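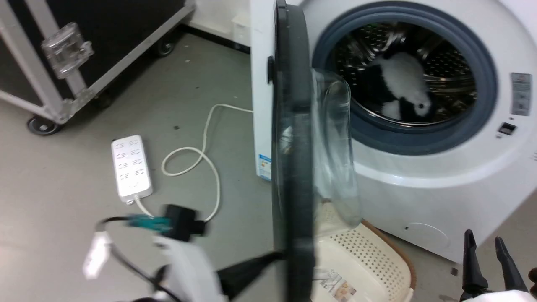 Figure 4. The laundry cell during setup, with the washer door open and the basket in its loading position.

3.2 Cell Layout and Routine Care

The laundry cell is one of the fixed stations in the Prekden test hall. It is built from a household front-loading washer, a perforated plastic basket and a two-armed robot with parallel grippers. The washer was left unmodified. No marker, extra handle or sensor was added to it, and the program drum was taped at one setting before the first run so that operators would not change it by accident.

Floor position was the main source of error in the first weeks. The washer creeps forward on a smooth floor when its door is pulled, and a small shift at the feet becomes a larger one at the rim of the door. The setup procedure was rewritten in May. An operator now checks the distance from the washer to the wall, opens the door to its stop, and then places the basket. The arms are brought to their start pose last. A full setup takes up to 14 minutes. 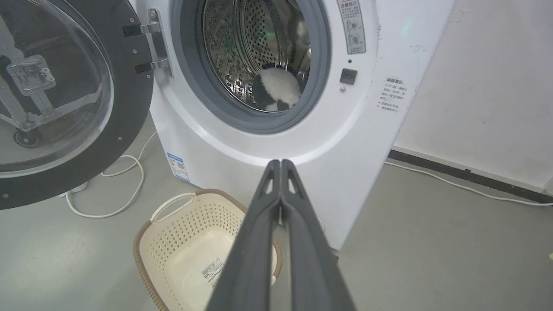 Bivance Laboratory, Household Cells Group
Thursday, November 28, 2024

Finger care follows a fixed schedule. The long, tapered fingers are needed to reach past the rubber gasket and pick up cloth resting at the front of the drum, and the same tips are used against the edge of the door. Wear therefore collects in a small area. Tips are wiped before each session and compared with an unused pair kept in the tool drawer. A pair is replaced after 72 sessions, or sooner if the tips no longer meet when closed. Both fingers are always changed together -- mixing an old finger with a new one caused soft items to slip out on one side.

After a change, the gripper is opened and closed without load, and the closed position is stored again. The operator then performs a single slow approach to the drum opening with the arm at reduced speed. If the tips touch the gasket on the way in, the wrist offset is corrected by hand and the approach is repeated. Earlier versions of the procedure skipped this step after minor repairs, and two gaskets were torn as a result. 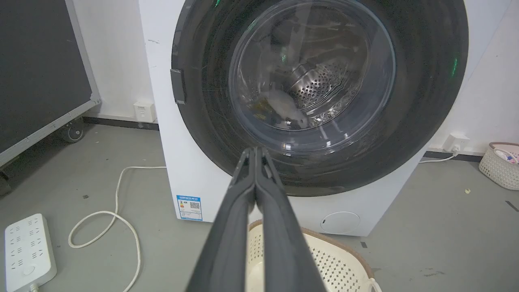

The door check is the last part of the routine and is carried out with the door shut. Its purpose is to confirm that the wrist camera can find the door before any force is applied. The glossy ring is the difficult part of the task. Green and white reflections fall on the ring and the window, and early versions of the Pullon detector sometimes took such glints for an edge. The detector was retrained on 1,353 views of closed doors under changing light, after which it located the grip piece on the left side of the door in 98 percent of trials. Fine scratches on the ring had no measurable effect and are not treated as a fault.

Cables are handled under a separate rule. The Munteanu controller stops both arms if an unexpected load is felt at the wrist, and a cord caught under the basket was the most common cause of such stops. Operators are asked to trace each cord from the outlet to its far end before enabling the arms, and to move any loop that lies within the path of the basket. Stops are entered in the cell log together with the arm pose and the finger pair in use. An entry remains open until the same motion has been repeated at normal speed with no stop.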